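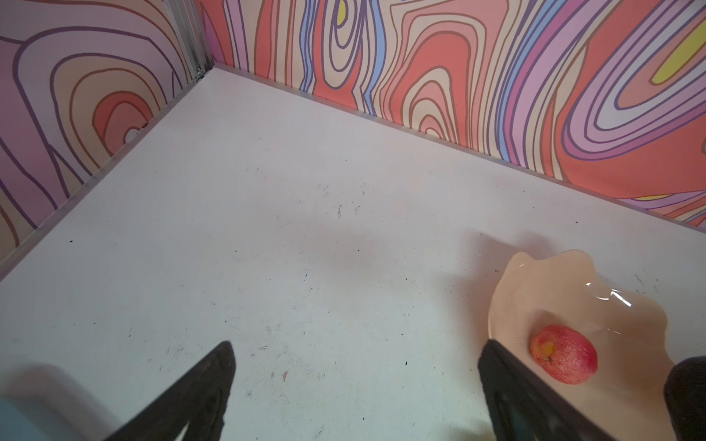
By the Flinine data collection desk | Updated 4 March 2023

Tabletop Demonstrations: Frequently Asked Questions

These answers cover the tabletop collection run under the Flinine protocol at the Jotwood and Zolleswood stations. Operators should read the station setup sheet first. Readers who only want to use the recordings can skip to the section on files.

Collecting

What counts as one example?

One example is a single attempt at a single written task, from the moment the operator presses the pedal to the moment the pedal is pressed again. It contains the wrist video, the joint positions, the gripper opening and the task sentence. Resetting the table is not part of the example and should never be recorded.

How long should an attempt take?

Most pick-and-place tasks fit within 13 seconds. An attempt that runs past that is kept if the motion is continuous. If the arm stands still while the operator thinks, discard it and start over. Pauses teach the policy to pause.

How many examples does a task need?

The target is 300 accepted examples per task. The first 100 go to a trial training run, and the task sheet is revised if that run shows a problem with the wording or the layout. Examples collected before a revision stay in the set under the old sheet number.

Do failed attempts get thrown away?

No. Mark them as failed and move on. A dropped object, a missed grasp and a collision each have a separate label. Failed attempts are left out of the main training split but are used for the success classifier, and that model is always short of them.

Can I correct a bad grasp in the middle of an attempt?

Yes, once. Open, back off, approach again. If the second grasp also misses, end the attempt and mark it failed. Recoveries are useful as long as they are short.

Table and objects

Why are the walls of the station patterned?

The panels are swapped between blocks of recording. A policy trained against one plain background tends to lean on that background, and its results drop when the station moves. In the view at the top of this page the panels carry bands, arches and loops in reds, purples and paler colors. Other blocks use plain gray, checks or printed wood grain. Write the panel code in the session log before the first attempt.

Should the tabletop be cleaned?

Wipe off crumbs, dust and liquid. Leave scratches and scuffs alone. Do not replace a worn top in the middle of a block.

Where do I put the bowl and the fruit?

Use the position given by the layout script. The script draws a new position for every attempt, including positions near the walls and near the edge of what the wrist camera can see. Do not slide an object to a more convenient place. An object that is only partly visible at the start is allowed.

Does it matter which way the fruit lies?

It should vary. The apple-like fruit in the bowl above lies on its side, and that is a valid start. Upright and stem-down starts are valid too. Turn the fruit between attempts without looking for a particular pose.

What about shiny objects?

Glossy bowls are included on purpose. Highlights on the inner wall move as the wrist moves, and the model needs to see many of them. Do not dull the surface with powder or spray. Lamp positions change on the schedule in the setup sheet and at no other time.

Camera and gripper

The fingers block part of the object. Is the camera mounted wrong?

Probably not. The camera sits close to the gripper, so the fingers appear along the bottom of the picture and can pass in front of the target. The lower part of a bowl may be out of view as well. Check the mount only if the finger tips have shifted from the reference picture for your station.

How often is the camera checked?

At the start of each block and after any hard contact. Run the alignment script and save its output with the session. If the script reports an error, stop recording until the mount has been tightened and the check passes.

Should I hide the joints and trim at the edge of the table?

No. Corner posts and edge strips are part of the station and stay uncovered.

Task sentences

Who writes the sentence for each attempt?

The operator picks one from the task sheet. Each sheet has several wordings for the same goal, such as "take the fruit out of the bowl" and "move the fruit from the bowl to the table." Use them in the order shown by the script.

Can I write my own wording?

Only in free-text blocks. Use everyday words, name the object and the goal, and leave out how to do it. "Pick up the fruit" is fine. "Lower the arm slowly and close the left finger first" is not.

Files

What is the current size of the set?

The January release holds 354 sessions from the two stations. Wongsuwan sessions are stored separately because that station uses a different gripper, and the two sets should not be mixed without converting the gripper values.

Which fields can change after release?

Success labels and task sentences may be corrected. Video and joint data are never edited. A session with a fault in either one is withdrawn and listed in the release notes.

How do I report a mislabeled example?

Send the session number, the attempt number and the label you think is right. Reports are reviewed before the next release.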